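Veronika Jakab
@vjakab

1/ Bathroom shelf consolidation, small items only. Goal: everything in daily use fits in one clear open-topped bin that can be lifted out with one hand. Notes below.

2/ Start by clearing the shelf completely onto a table. Sorting in place doesn't work, you end up sliding things from one side to the other. Check dates while you're at it. Ours had an ointment that expired last October.

3/ Tall and upright things go in first, toward the back and the right end. Dropper-size bottles, spray bottles. They set how much floor is left.
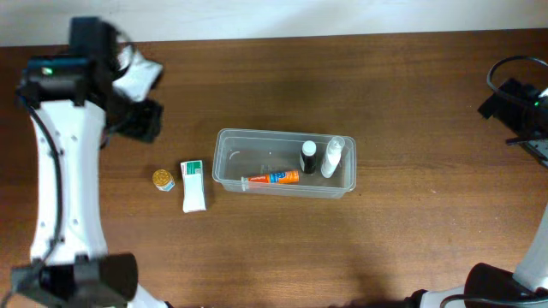
4/ Jars second. A low round jar is stable anywhere, so it can take whatever gap the bottles leave. I keep them lid up with no stacking. Stacked jars come down the first time anyone pulls the bin out in a hurry.

5/ Long flat things last, on their side, parallel to the front wall. They take up a strip nothing else wants and you can read the print without picking anything up.

6/ Cartons: keep or toss? I keep them for anything medicinal. The leaflet and the date stay with the product. Emese Bakos disagrees and writes the date on the cap in marker. Fine if you have legible handwriting.

7/ Final layout. Two rows, back one for the carton, jar and bottles, front one for the long item.
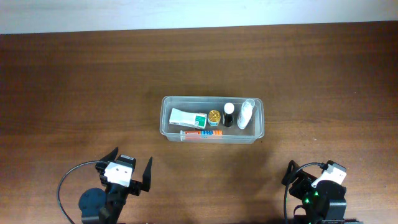
Five items, one bin. Gold lid stays in the back row.

8/ On the bin. Mine is a Clulamau, the small one. Clear walls matter more than I expected. With the old opaque basket we bought a second tube of the same cream twice.

9/ No dividers. I tried the Joo inserts and they cost too much floor area in a bin this size. They might make sense in a deep drawer.

10/ Spray bottles: limit is 300 ml for this shelf. Anything bigger makes the bin tip forward when you carry it by the rim.

11/ @sandorcsonka asked about washing. Lukewarm water, dish soap, towel dry. Ours went cloudy in one corner after a dishwasher cycle.

12/ Under-sink cabinet is next. That one has the hair dryer in it and will need a taller bin.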